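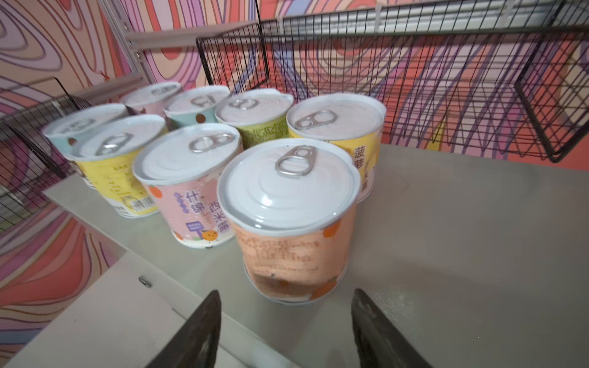 The Shelf Life of Sweet Soup

Canned dessert is having a moment in the small groceries, and the shelf is half the reason

Four-thirty, Plarnora Street, rain. Devendra Tyagi is on his knees with a rag in one hand and a can of mixed fruit sago in the other, and he's not happy with the pink.

"Too close to the orange," he says. Moves it. Sits back. Moves it again.

The store is called Awasthi, after the family that had it first, back when it sold rice, lentils, tea, phone cards. Still sells all of those. But the part people come in and stand in front of, the part they take pictures of, is one grey shelf at about knee height, with black wire baskets of other stuff close by, where he keeps the cans.

Little cans. Pastel cans. White lids, ring pulls, labels in orange and yellow and pink and a kind of toothpaste green. Dessert, basically. Fruit and syrup, and in some of them tapioca pearls, the tiny ones, called xi mi lu on the label if you can read it and "the bubble one" if you can't. You pull the ring, you eat it with a spoon, done. No can opener. No bowl if you're that kind of person. (I'm that kind of person.)

I went in for cardamom. Came out with four cans and a notebook full of Tyagi.

How it got there

He started carrying them in September of last year. A customer, a student, asked whether he could get the sago kind she used to eat at home after dinner. He couldn't. He asked his importer, Surkero, who handle his dry goods, and they said not them, try Tandora. Tandora said sure, minimum order 400.

"Four hundred cans of something I never tasted," he says. "My wife asked me was I well."

He took the order. Stacked it in the back beside the flour. Put a few out on the grey shelf, mostly because the shelf was empty that week, a line of crackers having gone out of stock. The student bought six. Told her friends. Then the school kids found them, then the parents of the school kids, and by new year he was down to the dented ones.

The second order was 578. Odd number, I said. He shrugged. It was what fit in the van.

The color question

Here is where Tyagi gets going, and it's worth letting him.

Most canned fruit is sold like canned anything. Green label, photo of a peach, stack it high. These come dressed for a birthday party. The mixed fruit one is pale pink with purple lettering and small orange fruits drawn on it, and down near the bottom there's a little cartoon orange, an orange with a personality. The pineapple is bright yellow with the characters for it running down the label in brown. There's a peachy orange one with dots. A mint-teal with a brown dot on the side. A yellow-green covered in print so tiny that I gave up on it.

On a grey shelf they glow. On a white shelf, he says, they look like medicine. He knows because he tried it, up by the register, for two weeks, and sold hardly any.

"White lid, white shelf, you lose the lid," he says. "The lid is the nice part."

So: grey. Matte, wipes down easy, shows dust but not fingerprints. He wipes it every morning before the bread comes.

And he doesn't do rows. That was the other suprise. Supermarket shelving is all rows, one flavor per lane, faces out, like a parade. Tyagi puts his in a clump. Pink next to yellow next to blue-green, another yellow off on the right, something pale hiding at the back so you have to reach in for it. Touching, nearly. Labels turned every which way, so one can shows you its name and its neighbor shows you a barcode.

I asked if that was on purpose. Long pause.

"The barcode is not on purpose."

But the clump is. His theory goes like this. With rows, a person takes the front one and leaves. With a clump, a person picks up one, reads it, puts it down, picks up another, and now they've held two, and a person who has held two cans buys two cans. He has no numbers for this. He has stood behind the counter for 14 years watching people's hands.

What's in them

Let's be quick, since people always ask.

Sago dessert is an old idea. Small starch pearls cooked until clear, with fruit or coconut milk or both, served cold in summer and warm when somebody's grandmother is in charge. Homemade is better. Everybody I spoke to said so, including the man selling the cans. But homemade means standing over a pot and stirring so the pearls don't weld themselves to the bottom, and rinsing, and waiting, and the pearls go hard in the fridge overnight if you get it wrong. I got it wrong. Twice, for this article.

The canned kind is softer, sweeter, a lot of syrup. The pearls slide. The mixed fruit is exactly that, small cubes of this and that, not much difference between the cubes once they've been sitting together. The pineapple has more bite to it and was my favorite by a distance. My daughter, nine, ranked the four we brought home and refused to explain the ranking.

Cold helps. Cold helps enormously. Tyagi keeps a couple in the drinks fridge behind the yogurt and doesn't advertise it. Ask.

Some things to do with them, collected at the counter from whoever was in line:

Pour the mixed fruit over shaved ice. Or just ice, smashed in a dish towel with a rolling pin.

Drain the pineapple, keep the syrup, put the syrup in soda water with lime.

A spoonful on plain yogurt for breakfast. "It's dessert but it's morning," said a woman buying nine of the pink.

Freeze the can's contents in popsicle molds. Not in the can. A man in a bike helmet was very firm on this point and would not say how he knew.

Coconut milk, a pinch of salt, one can of anything. Stir. Leave it an hour.

The pull-tab problem

Not everything is charming. The ring pulls are stiff. I've bent a teaspoon handle. An older customer of his brings hers back in for him to open, then carries them home with plastic wrap over the top, and Tyagi now keeps a roll under the register for this.

The edges are sharp too, once it's off. Watch the kids.

And size. They're small, so there's never quite enough in one, and then two is too much. Tandora has a bigger can in the catalog. Tyagi won't stock it. Ruins the clump.

Copying the shelf at home

This is meant to be a home section, so, fine, the home part.

A few readers wrote in after our pantry issue to say that their cupboards looked nothing like the ones we ran. Mine either. Glass jars, matching labels, all that decanting. Who has the afternoon. What I like about the Awasthi shelf is that nothing has been decanted. The packaging is doing the work, and all he's done is choose a plain surface and keep the good-looking stuff together on it.

I tried it. One shelf in my kitchen, the low one by the door, cleared off completely. Everything that had been living there (birthday candles, a fondue fork, soy sauce packets by the fistful) went into a wire basket. Black wire, since I'd seen how well it went with the grey and I have no ideas of my own. The grid lets you see what's inside so you don't lose the fondue fork, should there be fondue.

Then paint. Grey, matte, one coat, should of been two. Then the cans.

I put them in a row first. Habit. Looked like a shop, and a dull one. So I shoved them together with my forearm and stepped back and there it was, more or less. Orange at the front, since it's the strongest. Pale ones behind. Yellow wherever.

Tyagi had warned me about the front can. "The front one is the boss," he said. "Pick the color you want to see from the door." He changes his with the weather. Yellow for grey days, teal in the heat, orange in the fall.

It works with other things, obviously. Sardine tins. Tea. Those tomato cans with the nice lady on them. Tyagi's rules, as far as I could get him to state any: everything about the same height. One plain thing underneath. Leave some bare shelf in front, so a hand can get in. Don't fill the gaps right away when something gets eaten. He likes a gap. He says a gap means somebody had a good evening.

My own gap is already three cans wide and the article isn't filed yet.

What comes next

He's been offered lychee. He's been offered red bean, and a grass jelly in a black can, which he turned over in his hands for a while when the sample came and then put on the shelf among the pastels. We both looked at it.

"Like a policeman at a wedding," he said, and took it away again. It'll go upstairs by the tea.

The student still comes in, by the way. She graduated, moved across town, takes the bus back every few weeks for the pink. He holds some for her when stock gets low, in a paper bag, no name on it. He tells me she says they're not as good as her mother's, and buys them anyway.

By five the rain had stopped and two boys with backpacks had come in, dropped to the floor in front of the shelf and begun the picking up and putting down. One yellow. One pink. The yellow again. Tyagi, at the counter, pretended to do invoices.

They bought three. Left the barcode one facing out.

Awasthi is open daily until eight. Cans are priced individually, with a discount on 14 or more, mixed flavors fine. Bring a bag.

Published 15 October 2019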